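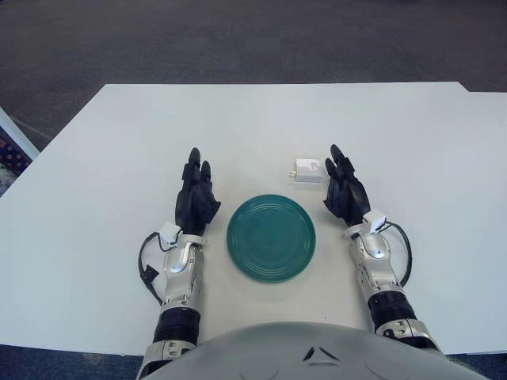 A teal-green plate with raised rings. Dinner not included.

1/ My sister-in-law has been told to throw out her white dishes. They make you overeat, apparently. The cool kids eat off blue and green now, and it's supposed to shave a chunk off every meal without you noticing. I've spent too many evenings reading up on this, so you get a thread.

2/ The version going around comes from a newsletter called Cuvow. It says switching to "cool-toned dinnerware" leads people to leave 13 percent more food on the plate. No link. No footnote. Just the number in a big friendly font and a discount code for Dusorora plates right under it.

3/ I wrote to Cuvow to ask where the 13 came from. Got a nice reply the same afternoon saying it was "well established in the research." I asked which research. That was in June and I'm still waiting.

4/ So I went looking. The usual argument goes: blue food is rare in nature, so we evolved to be suspicious of blue, so a blue plate puts us off dinner. Count the leaps in that. The plate isn't the food. I have never once looked at a bowl of chili in a blue bowl and thought it was poison.

5/ Also, blueberries. Also, half the old china in half the cupboards in this country is blue and white, and my grandmother's generation cleaned those plates down to the pattern.

6/ There's a second argument and it's a better one. It's about contrast. Put pale pasta on a pale plate and it's harder to see how much you've served, so you serve more. Put it on a dark plate and the edge of the pile is obvious. OK. That at least sounds like something eyes might do.

7/ But notice what that means. It's contrast, so it depends on the food. If a white plate is bad for alfredo, it should be great for marinara. A green plate should be terrible for salad. The people selling you green plates would very much like you to eat salad off them. Somebody square that for me.

8/ A reader, Tamunoemi Jibrin, used to run a cafeteria line and sent me her notes (thank you!). They changed plates one spring, white to dark blue, for budget reasons. She weighed the scrap bins before and after because she was already weighing them. 92 pounds in the last week of white. 80 in the first week of blue.

9/ So people left LESS on the blue plates. Do I think blue plates make people finish their food? No. She doesn't either. She told me the first blue week was also the week they dropped the fish bake everyone hated. That's how easy it is to get a number that looks like a finding.

10/ If she'd been selling white plates, that would be a headline. "Diners waste more on white!" Turn it around and it's "Diners eat more on blue!" Same bins, same fish bake.

11/ Someone always brings up small plates at this point. Yes, there's a real optical illusion where the same circle looks bigger inside a tight ring than a wide one. You can draw it on a napkin. Seeing it on a napkin and losing weight from it are very different claims, and the studies on plate size and eating are all over the place.

12/ Worth remembering too that a good deal of the famous "mindless eating" type of research didn't hold up. Papers got retracted. The tips from those papers did not get retracted from your aunt's refrigerator door.

13/ Even if you believe the small plate thing, ask what happens next. You go back for more. I go back for more. A lot of the early studies looked at one meal, one plate, in a room with strangers who might be judging you. My kitchen at 9 p.m. has none of those safeguards.

14/ Chun-yin Man, who teaches high school statistics and argues with me for sport, says I'm being too hard on it. His point: cheap, harmless, might help a little, why be a grouch? Fair. If you were buying plates anyway, buy whatever color you like.

15/ My answer is the price. The Dusorora "mindful set" is $80 for 2 plates. Two! Kleinschmidt on Main has perfectly good stoneware in a bin by the register for pocket change, and some of it is even blue.

16/ And "harmless" is doing some work there. My sister-in-law felt bad for a week over dishes she got at her wedding. She'd started thinking of dinner as a trick being played on her. That's a cost, even if it doesn't show up on a scale.

17/ Since a few of you asked about ridges and rims: yes, there are claims for those as well. Rings on the plate are supposed to work as "portion cues." Maybe if somebody tells you which ring to stop at. Otherwise I think it's just a pattern – one that's annoying to get rice out of.

18/ What would change my mind? Regular people at home, a few months, lots of different meals, plates handed out by coin flip, and somebody writing down ahead of time what they expect to find. Then somebody else doing it again. If that exists, send it. I'll read it and I'll post it even if it makes me look silly.

19/ Please don't send me the one with the popcorn. I've read the one with the popcorn. It's about buckets.

20/ A reply from someone who bought the set: "I swear I eat less now." I believe you! You also told me you started cooking at home and quit soda the same month. Give yourself some of the credit, the plates have plenty.

21/ A few people want to know about color and taste, like whether dessert seems sweeter on white. I've seen more careful work there and I'm less grumpy about it. But "this mousse seemed a bit sweeter" is a small claim made by people who were asked to pay attention to mousse. It doesn't get you to a smaller waist.

22/ Update: Cuvow has changed the page. It used to say "leads people to leave 13 percent more." Now it says "may support leaving up to 13 percent more." Still no source. The discount code is still there.

23/ My sister-in-law kept the white dishes. We had lasagna on them last night and I had seconds, which I blame on the lasagna. Recipe's in the replies for whoever asked.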